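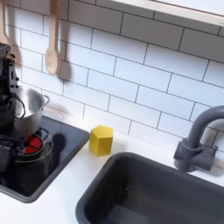 *White subway tile with dark gray grout, behind the cooktop.*

# How I clean the tile and grout behind my stove

I put off doing the backsplash for way too long. White glossy tile is pretty forgiving from across the room, and then you lean in to stir something and notice the grout has a sort of tan film on it (lovely!). I finally worked out a routine in April and I've stuck with it, so I'm writing it down for anybody else with subway tile and a habit of frying onions without a lid.

## What I use

- Dish soap, whatever's by the sink
- 4 tablespoons of baking soda
- An old soft toothbrush
- Two microfiber cloths, one for washing and one for drying
- A bowl of warm water
- A dry towel to lay along the counter

I used to buy a spray called Stavell for this and it was fine, but it smelled like a swimming pool and I kept running out. Dish soap cuts the grease just as well on glazed tile. Skip anything gritty on the glossy part, and skip vinegar if your grout isn't sealed.

## Step 1: Turn everything off and clear the wall

Burners off, and give the cooktop plenty of time to cool before you reach over it. Move your pots to the other side of the kitchen. If you hang wooden spoons against the tile like I do, take them down and wash them while you're at it, by hand, and stand them up in a jar to dry. Mine get a thin coat of grease on the back and I never think to look there.

Spread the towel along the counter where it meets the wall.

## Step 2: Soap first

Squirt a little dish soap into the warm water and wring the cloth out well. Start up under the cabinet and work down. The top rows are worse than you'd guess, with all that steam heading up there, so I go over them twice. Rinse the cloth often or you're just moving grease from one tile to the next.

## Step 3: The grout

Mix the baking soda with enough water to make a paste, something like thin frosting. Dab it along the lines with the toothbrush, leave it for 8 minutes, then scrub in short strokes. Do one patch at a time! I tried pasting the whole wall once and half of it had dried to a crust by the time I got there.

Dark grout hides stains nicely, but leftover baking soda shows up on it as a chalky haze. If you see that after it dries, wipe again with plain water.

## Step 4: Rinse and buff

Clean water, clean cloth, top to bottom. Then go straight in with the dry one and rub until the tile squeaks. Check it from the side with the lights on, and you'll catch any streaks you missed head-on.

## Keeping it that way

I give the bit right behind the burners a quick wipe after anything splattery, and do the full routine every 8 weeks. Sealing the grout is next on my list. I've got a bottle of Gulix sealer in the garage that I still haven't opened, so I'll add a section once I've tried it.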